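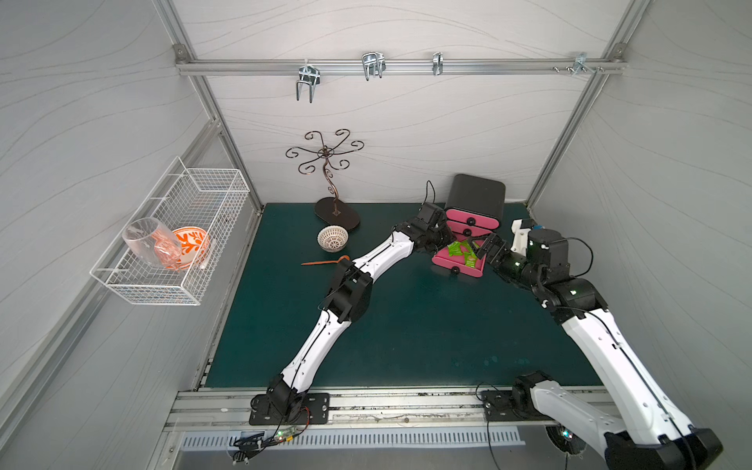

Cup and bowl in the wall basket, green table.

**November, seal tests, started 9.20**

Carrying on with the Trilum film. Balakrishnan cut strips from the second roll yesterday and left them flat under the steel rule overnight. A few still curl at the ends. Doesn't seem to matter once they're in the grips, but I've put the worst ones aside.

Bars on the Skekmont at 154 to begin with, same as the last good run. Let it sit before the first seal, as the left bar reads high for a while after switching on. I used to start straight away and I now don't trust the first page of results from October.

Peel results so far, all pulled at 300 mm/min:

- plain bars, short dwell: peels clean, low force, edge lifts first
- plain bars, long dwell: film tears beside the seal, seal itself holds
- crimp bars, short dwell: uneven, two strips opened at one side only
- crimp bars, long dwell: best of the lot, but the film looks a bit cooked

Need to write down which side of the strip faced the top bar. I didn't for the first batch.
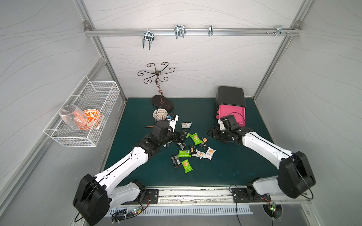
Snack packets on the teal surface, hooks along the back rail.

**11.45**

Jaanus thinks the one-sided opening is the bars being out of line. Checked with carbon paper — the print is fainter towards the back, so he's right about that much. Slackened the two rear bolts, put a shim under and did the paper again. Better, not perfect. I'd like a proper feeler gauge on it before we change anything else.

Also rang Bajwa about the roll. They say the sealing layer is on the inside of the wind and always has been. Our notes say outside. Tested a scrap each way round and Bajwa are correct, so the label on our box is wrong. I've crossed it out and initialled it.

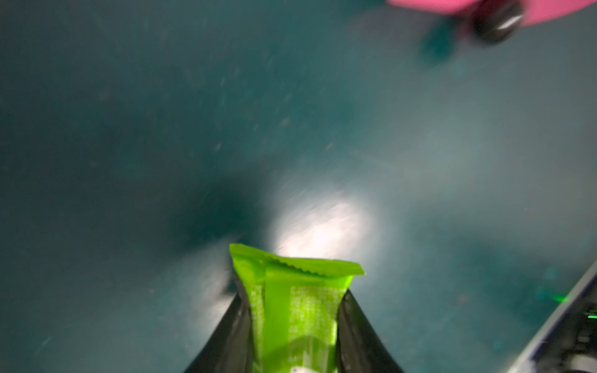 Leaks are turning up at one spot, where the lengthwise join runs into the end seal. The film is thicker there and the bars can't close fully on either side of the step, which leaves a small channel. Dye goes straight through it. The lime-green wrapper has much the same layout, with an overlap running down its length and a serrated crimp across the end, so it's a fair thing to have in mind when we talk about bar pattern. What I can't tell by eye is how much pressure a crimp like that needs. Next set will be strips with a doubled bit in the middle, so that we're testing the step and not just flat film.

**14.10**

Made up the doubled strips and ran them with crimp bars, long dwell. Dye still got through on the first few. Raised the pressure one notch and it stopped, though the film has gone shiny

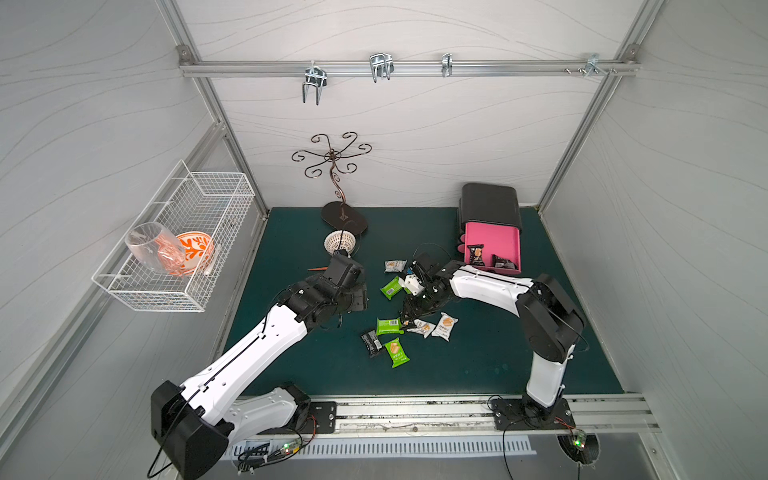
at the step, and I'm not keen on that. Shiny patches cracked on the old film when folded. Folded three by hand and none cracked, but that's a poor test and I'd want them left a few days first.

The Flutero load cell drifted again after lunch. Zeroed it, hung the check weight, fine. Strip 236 was pulled before I noticed, so its number is struck out in the log.

To do:

- [ ] feeler gauge from the stores cupboard
- [ ] repeat the short dwell set with the shim in
- [ ] Balakrishnan to relabel the box of film
- [ ] fold test on the shiny strips, next week
- [ ] more dye, the bottle is nearly empty

Sealer off at 16.30. Strips are in the brown envelope in my drawer.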